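Folding Club: Inside the Jenlow Robotics Students' Laundry Season

01/08/2025

The first thing you hear when you walk into the Jenlow student robotics club is an argument about socks. It has been going on, I'm told, since April, and it concerns whether a sock counts as a garment or an accessory under the rules of the Driltard Challenge, the student competition the club has been preparing for all year. The rules say "garments." The club owns a great many socks.

"We wrote to the organizers and they told us to use our judgment," says the club's captain, a second-year mechanical engineering student who talks with both hands and has to be reminded to put down her screwdriver. "So now we have ten people using their judgment. It's the best fight we've ever had."

The challenge sounds easy until you try it. A team's robot gets a pile of mixed cloth and has to sort it into bins. Every piece that ends up in the right bin scores, and every piece left hanging over a rim scores half. A run lasts five minutes. The robot works on its own, and the students have to stand behind a line and keep their hands to themselves, and the captain swears that's the hardest rule of all.

The club is a mixed bunch, and that's a big part of the fun. There are engineers, a couple of computer science students, someone from textiles and a music major who came along with a roommate and now writes most of the control code. I asked him what music had to do with any of it.

"Timing!" he said, right away. "If you close the fingers too early you pinch the top of the fold and it slides out. Too late and you've pushed the whole pile into the table. I hear it before I see it. The motors have a pitch, and when the pitch is wrong I already know we've lost the shirt."

The textiles student laughed at that, but she agreed with him. Her job is the cloth itself, and before she joined, the team had been practicing on one kind of dish towel. She brought in fleece, denim, jersey and an old curtain, and the robot's success rate fell apart in an afternoon.

"They were so upset with me," she says. "But a towel has a bit of stiffness and it holds a shape for you. Jersey just pours. You pick it up in one place and the rest of it goes wherever it likes. I love it. I think cloth is the most interesting thing you can hand a robot."

Most of the learning happens by showing. A student guides the arm through a pickup, the fingers' own camera records what it sees, and the software, which the club calls Ninside, studies the recordings afterward. The goal for this term was 300 good demonstrations. They passed it early and kept going, partly because people had started bringing in clothes from home and wanted their own sweaters included.

What makes a demonstration good? The captain had a long answer. It should be smooth, she said, but it shouldn't be perfect, so that the robot also gets to see a person recover from a slip. Dark cloth needs extra care. The camera has trouble picking out the folds in a black T-shirt, and with black fingers on either side of it there isn't much contrast to go on. They have spent whole evenings on dark shirts alone, moving lamps.

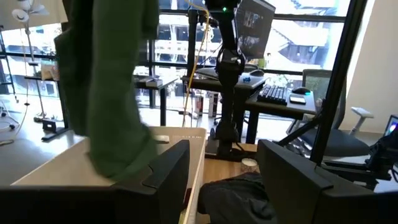
Ruotsalainen, whose comment came in by email after I had sent the club a draft, thinks I should have been harder on them about the bins. Dropping cloth into a bin is the part every team rushes, the message said, and a piece draped over the rim is a piece the team didn't finish. I passed this along.

"Fair," said the captain. "Totally fair. Half points add up to a bad day."

They're working on it. The current idea is to have the arm lift higher before it moves across, then lower the cloth and open the fingers late. It costs time on every piece, and the music major is against it, or was until last week, when he watched a practice run back and changed his mind. He now wants to try a small shake at the end of each drop. The textiles student wants to see it done with the curtain.

I asked what they would do if they won. There was a pause, the first one all evening. The prize would cover a second arm, someone said, and someone else said a washing machine, and then the sock question came up again and I lost them completely. When I left, the captain was back behind the line with her hands in her pockets, counting down to the next run.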